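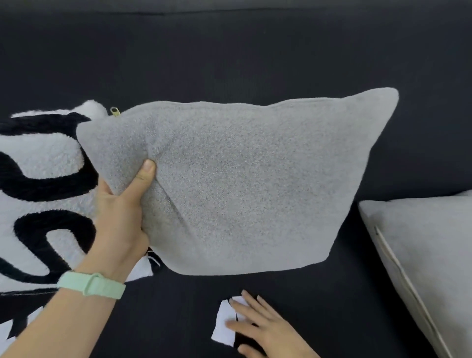 ## Sofakissen wieder in Form bringen

Kissen altern wie Politiker: erst prall, dann nur noch da. Bei Bouclé und Teddystoff hilft das hier:

- Am Rand packen, kräftig schütteln, auf beiden Seiten klopfen. Die Nachbarn gewöhnen sich daran.
- Reißverschluss beim Waschen schließen und den Bezug auf links drehen — der Zipper zieht sonst Schlingen.
- Waschen bei 20 Grad, Schleudern mit 400 Umdrehungen. Mehr hält der Stoff für eine Beleidigung.
- Füllung zu schlapp? Das Inlett darf ruhig etwas größer sein als der Bezug.

Der Handkantenschlag in die Mitte bleibt Geschmackssache. Meiner ist es nicht.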